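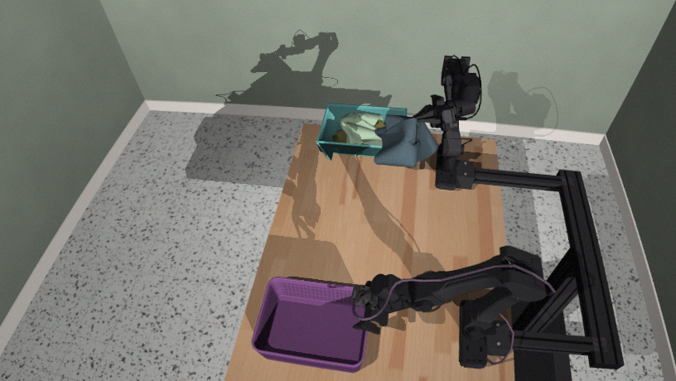
Mussa's new chairman says the club will stay at Roler Park

March 16, 2024
By Lerato Msimang

Print this article
E-mail to a friend

Kamran Ebrahimi had been chairman of Mussa for 12 weeks when we spoke in the club office, and he had spent most of them reading leases. The club have played at Roler Park since 1932. They own the main stand and the dressing rooms but the land underneath belongs to someone else, and the current agreement ends in five years.

"People stop me in the car park and ask if we're moving," he said. "We're not moving. I've put it in the programme twice and I still get asked."

The rumours began in December, when the previous board admitted it had talked to Stadano about sharing their ground on the other side of the river. Ebrahimi was a director at the time and voted against it.

"It was presented to us as a saving, and on paper it was one. But we'd have been tenants of a club we play twice a season. We'd have had no say over the bar takings and second pick of the fixtures. Our under-14s would have had nowhere to train at all, and when I asked about that there wasn't an answer."

Talks with Stadano ended in the new year. He says relations between the clubs are fine and that he went to their last home match, paid at the gate and had a pie.

The ground needs work whoever holds the lease. The roof at the river end leaks above the back rows, and the floodlights only just passed their last inspection. Ebrahimi wants the lights done this summer and the roof the year after. The pitch will have to wait.

"Everyone wants me to say we're getting an artificial surface. I'd like one. We can't pay for it, so I'm not going to say it."
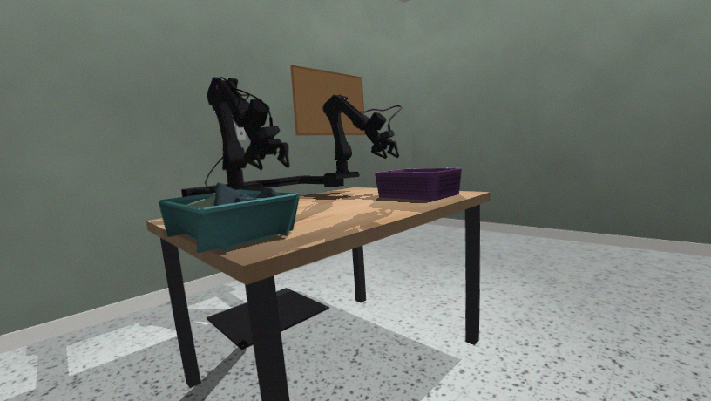
The money for the lights is partly in place. Cesa, the building supplies firm whose name has been on the shirts for four seasons, has agreed to bring forward next year's payment. The rest will come from the cup run, which ended in the fourth round but brought in two good home gates.

He was less willing to talk about the team. Mussa are 5 points off the play-off places with a game in hand, and the manager, Khang Lã, is out of contract at the end of the season.

"Khang knows what I think of him. We'll sit down when the fixtures are finished. He asked for it to be done that way and I agreed."

Lã confirmed this when I rang him later. "I don't want the players reading about my contract," he said. "We've got Stadano away still to come. That's enough to be going on with."

One piece of business has been settled. Bảo Đàm, the captain, has signed for two more years after interest from clubs higher up. Ebrahimi said the deal took an afternoon.

"He came in on his own, without an agent. He wanted to know about the lease as well, as it happens. He's bought a house up the road."

The lease itself is where the chairman expects to spend the rest of the year. He has met the landowner once and called the meeting polite. The club are asking for a much longer term this time, with an option to buy. He would not say what price has been mentioned.

Hậu Mạch, who runs the supporters' trust, told me its members would help to pay for the land if it came to that, but would want a seat on the board in return. I put that to Ebrahimi.

"They can have one," he said. "I've told Hậu that already. It needs a rule change and a vote at the annual meeting, and I'll be voting for it."

Related stories
Stadano groundshare talks called off
Đàm signs new two-year deal at Mussa
Fourth-round defeat ends Mussa's cup run
Supporters' trust to ask members about land fund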